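Nandlow Pantry & Storage Forum > Kitchen > Snacks, lunches and dry goods
Clear tubs for snack packets: take them out of the big bag or leave them in?

plumjam_tess
3/24/18
Hi all, long time reader and I've finally got a question of my own. We go through a lot of those multipacks, the ones where you get one big noisy outer bag with all the little packets inside. For years I've shoved the whole thing in the cupboard with a peg on it and every time somebody wants one the lot slides out onto the bench. So last weekend I bought 2 clear plastic tubs from Hoekstra and I'm trying to work out the best way to fill them. Do you tip the packets in loose, stand them up like files, or put the entire outer bag in the tub and roll the top down?

My husband is firmly in the "leave it in the bag" camp. I think that defeats the purpose of buying a tub, but I'd like some backup before I say so again.

kelpie_dad
Loose, every time. Outer bag in the recycling (our supermarket takes the soft plastics), packets in the tub, done. If you leave the bag in there the kids will pull the whole bag out, take one packet and leave the bag on the couch. Ask me how I know.

ros_in_moose_jaw
I'm with your husband, sorry! The outer bag has the best before date and the ingredients on it, and with one kid who can't have sesame I want that list where I can see it. I cut the top straight across with scissors, drop the bag in and fold the edge over the rim like a bin liner. Looks a bit scruffy but it works for us.

plumjam_tess
Oh, the ingredients is a good point. Ours don't always have it printed on the little ones either, I just went and checked.

kelpie_dad
Cut the panel off and tape it to the bottom of the tub. That's what we do with pancake mix.

ros_in_moose_jaw
And then you've got tape goo on a tub forever. No thank you.

marnie_b
Can I ask a side question, what size tub? I had the Hoekstra ones in my cart and chickened out because the shipping to Tavbridge was more than the tubs.

plumjam_tess
The middle size, Marnie. I didn't measure, I held it against the shelf in my head and hoped. It fits with a finger to spare so I'm calling it a win. I did get 9 dollars off for signing up to their emails, which I've already unsubscribed from.

Anyway I had a go this arvo. I've got a white-topped table that I use for sorting because the kitchen bench is always covered in somebody's homework, so everything got dragged over there.

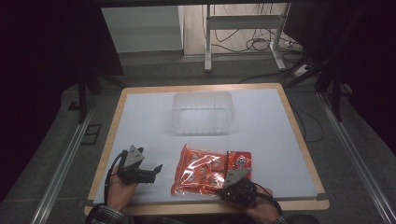 My own feeling, after years of living with a bad cupboard, is that it's the big bag that causes the trouble and the small packets are fine. They stack, they stand up, they go in a lunchbox. The big bag does none of that. Look at the orange one, it's all crinkles and it takes up heaps of space in front of the tub, and the flat red-orange pack next to it is so much easier to live with. I could stand that one up against a wall of the tub and forget about it. You can hardly make out the tub on the white, mind you — that's clear plastic for you. I've put my hand down on the lid of one of these in the drawer more than once thinking it was just drawer.

marnie_b
Ha, I lost one on a white shelf for most of September. Bought a replacement and everything.

I like the rounded corners though. Our old ones had square corners and the crumbs set in there like concrete.

Arnout Maes
Hello from a fussy person. Rounded corners are nicer to wash but you do lose space. Flat rectangular packs won't sit snug in the corners, so you end up with a gap at each end that isn't good for anything. I went through this with tea. If most of what you're storing is rectangular I'd buy square and use a bottle brush.

kelpie_dad
Arnout, they're snacks, mate. The gap at the end is where you put the last two muesli bars that nobody wants.

Arnout Maes
I accept that this is a use for the gap.

ros_in_moose_jaw
I still say leave the bag on, at least until it's half empty. My reasoning is that a full one won't necessarily fit once you tip it out. The packets come out every which way and take up more room than they did in the bag. I learned that with a 31 pack of crackers from the warehouse store. Half of them ended up in the salad spinner.

plumjam_tess
Ros!! The salad spinner. I'm going to be thinking about that all night.

But see, I'd say if you stand them on their edges in a row you get more in. It's tipping them that wastes the room. It takes a few minutes to do properly, I'll give you that, and I can see why a tired person with a car full of groceries wouldn't bother.

hazeldeane
Does anyone label theirs? I put labels on all of mine a couple of years ago with the Hallo label maker and I've ended up peeling most of them off. You can see what's in a clear tub. The only ones I've kept are on flour and icing sugar, after a birthday cake we don't talk about.

marnie_b
No labels on snacks here. The kids know exactly where they are, unfortunately.

kelpie_dad
Same. A label just helps them find it faster.

Arnout Maes
I label the shelf and leave the tub alone. Then the tub can be used for something else next month, and whoever unpacks the dishwasher still knows where it lives. I have 137 of the little shelf clips, bought in bulk, if anybody would like some for the price of a stamp.

hazeldeane
Arnout I will take 9 of those please, sending you a message now.

ros_in_moose_jaw
Lid on or lid off? That's the fight in our house. I like it on for dust, my daughter leaves it off every single time so I gave up and it's under the sink now.

plumjam_tess
Off for wrapped things I reckon, on for anything open. They're already in their own packets so the lid's just one more thing to lose.

Okay, so my plan is packets standing on edge, no lid, and I'll cut the ingredients panel off the big bag and slip it down the side of the tub with no tape (compromise for Ros). Husband has been informed. He's said he gives it a fortnight. I'll come back and tell you who was right, unless it was him.

kelpie_dad
Put the panel facing out so you can read it through the side. Otherwise you'll be digging for it.

ros_in_moose_jaw
I can live with that. Still leaving my bags on though!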